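Hallway storage project, group report, January 2018
Nicanor Moya, Liesbeth Mulder, Lev Karpenko

Our assignment was to decide if a standing coat rack is a sensible buy for a shared student hallway. The Hirow catalog says a rack like this "ends clutter." We had doubts going in, and we still have most of them.

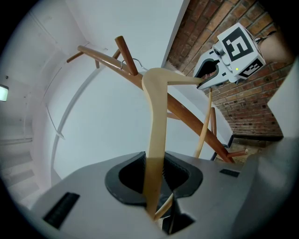 ## Hangers

A peg is made for a collar loop. Put a wooden hanger on the rack and the wire hook has to find its own resting place on round, glossy wood. Lev thinks this is fine for a light jacket. Liesbeth and I don't agree, and we would not trust it with a wet winter coat. 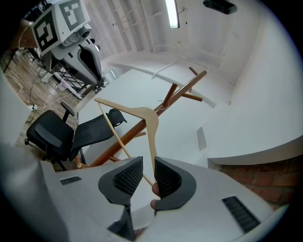
Peg spacing was our next question. The catalog talks about capacity as if every peg were equally useful, and we see no reason to believe that. The short pegs point in different directions along the pole, so coats on neighboring pegs shouldn't all bunch up on one side. A hanger takes up far more width than a peg does, though – and our hallway is narrow.

Jozef Mertens, who graded our draft, asked why we didn't simply recommend wall hooks. Our lease doesn't allow drilling. 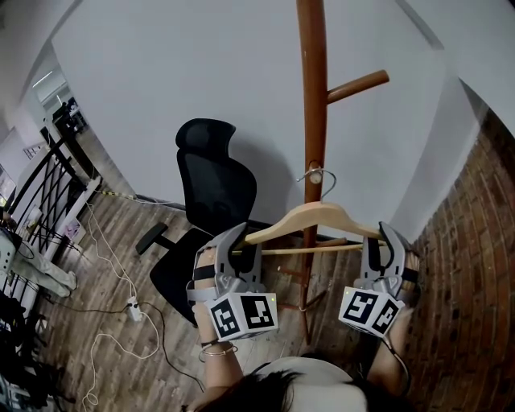 That leaves the rack as the only option we could use without asking the landlord, and it's a weak argument for buying one. We would accept it for scarves and bags, with hangers kept in the closet.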